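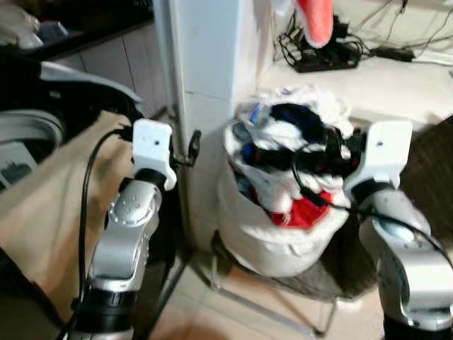 Front desk at Flurkside told me the late-arrival problem was a staffing problem, and that a talk on key handover would miss it. Start with that remark. Leave a pause, then slide 1.

**Slide 1. Title**

Late check-in at small hotels: handover without a night desk. Notes revised 2020-05-25.

Say up front: I will talk about properties with no one at reception after 10 p.m. Big city hotels have other problems.

**Slide 2. The three properties**

- Hekley: 27 rooms, one entrance, parking behind the building.
- Sunavport: 124 rooms, two entrances, ferry guests until past midnight.
- Flurkside: smallest of the group, shared entrance with a restaurant.

Don't read the list. Point out the shared entrance at Flurkside, it comes back on slide 6.

**Slide 3. What counts as late**

Definition used in all the tables: guest enters the building after the desk closes. Booking time doesn't matter. A guest who calls ahead and then shows up at 9:50 is not late.

Sunavport used a different cutoff until August. Older entries were recoded by hand from the door log. Mention this before someone asks.

**Slide 4. Where the handover fails**

Sample: 200 late arrivals, all three properties pooled. Main failure types, in the order they appear on the chart:

1. Code message sent to the booking agent's relay address, never opened by the guest.
2. Code valid for the room but not for the street door.
3. Guest at the wrong entrance.
4. Room changed after the code went out.

Type 2 is a setup error and can be fixed in one afternoon. Type 4 can't be fixed in the lock software. It depends on who is allowed to move a booking after 6 p.m.

(If short on time, skip type 3. The map is in the handout.)

**Slide 5. Nambiar**

Nambiar is the booking system at all three. Two settings matter:

- *Release time.* Default is the check-in hour. Move it to noon so the guest gets the code while still traveling.
- *Reissue on room change.* Off by default. Turn it on, and test it with a dummy booking, as the old code stays live until the new one is confirmed.

Screenshot is from the older version. The menu has moved, the labels are the same.

**Slide 6. Entrances and signs**

Flurkside: restaurant locks its side at 11, and after that the hotel keypad is the only way in. The sign faced the parking lot. It now faces the street. Cost was one bracket.

Sunavport: put the entrance name in the message, matching the sign word for word. "Harbor Door" in one and "East Entrance" in the other generated calls.

**Slide 7. The phone line**

Keep one. Some 2 minutes per call is typical once the operator can see the door log. Without the log, the operator has to ask for the booking number, and guests outside in the rain rarely have it open.

Back to the Flurkside remark here. Staffing affects type 4 and the phone line. Types 1 and 2 are settings.

**Slide 8. Questions**

Likely: fire rules for unattended entrances. Answer: local, ask the inspector before changing any lock.

Likely: guests without a phone. Answer: key safe at Hekley only, see handout page 3.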